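Slip detection (robotics)

Slip detection is the branch of robot sensing concerned with noticing that a held object has started to move when it should not have. It is usually treated as part of tactile sensing, though several of the methods in common use involve no touch sensor at all. The human hand does the job so well that most people learn of its existence only when they put on thick gloves and try to pick up a coin.

Background

A gripper holds an object by friction. If the fingers press too lightly, the object slides out; if they press too hard, the object is crushed, which solves the slipping problem in a way few customers accept. For decades the standard answer in factories was to choose one generous force and make all the parts out of metal. Slip detection became interesting once robots were asked to handle fruit, paper cups and laundry, none of which had been designed with the gripper in mind.

Researchers separate two stages. In gross slip the whole contact area is moving and the object is on its way to the floor. In incipient slip only the outer edge of the contact has begun to creep while the center still holds. The second is far more useful to detect and far harder, a pattern familiar from other fields.

Methods

Vibration sensing. A sliding surface chatters, and a small accelerometer or microphone in the fingertip can pick this up. The Irko fingertip samples its microphone 2680 times a second and raises an alarm when energy in the upper band passes a set level. The method is cheap and quick. It is also easily impressed by motors, fans and slammed doors, and a good deal of the published work consists of teaching the sensor to ignore its own robot.

Force ratio. The sideways force on the finger is divided by the squeezing force, and slip is predicted when the result nears the coefficient of friction. This requires knowing the coefficient of friction. Tables of such values exist, and they agree with one another about as often as dictionaries of slang.

Optical skins. A soft pad printed with dots is watched from behind by a tiny camera. When dots near the rim move differently from those in the middle, incipient slip is reported. The Pesska pad carries 132 dots, and its gel wears out after 700 grasps of coarse material, sooner if the material is a brick.

Learned detectors. A network is trained on recordings of grasps that held and grasps that failed. Results are strong on objects resembling the training set. The Voto collection, often used for comparison, is heavy on bottles, and detectors trained on it are known for their excellent opinion of bottles.

Response

Detecting slip is only useful if something is done in time. The usual reaction is to tighten the grip by a small step and check again. Controllers differ mainly in how they relax afterward. A controller that never relaxes will, over a long shift, work its way up to full force and stay there, an effect the literature calls ratcheting and operators call other things. In the Morris scheme the grip is eased after 8 quiet control cycles, then held at the lowest level that has not yet caused trouble.

Cloth and other soft goods

Fabric is a poor fit for most of the theory. A folded garment can slide against itself while the layer touching the finger stays perfectly still, so the sensor reports success as the rest of the shirt departs. Stretch is also easily mistaken for slip. Some systems avoid the question by pinching one layer only, others by grabbing as much as possible and hoping.

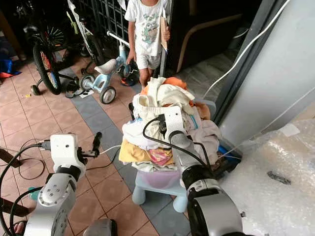
Evaluation

There is no agreed test. Common measures include the delay between first motion and alarm, the distance the object travels before it is stopped, and the rate of false alarms during ordinary carrying. Papers tend to report whichever of these came out best. Comparisons are further complicated by the choice of object, with a smooth plastic cylinder remaining popular for reasons of availability.

See also

Tactile sensor
Grasp planning
Coefficient of friction
Compliant gripper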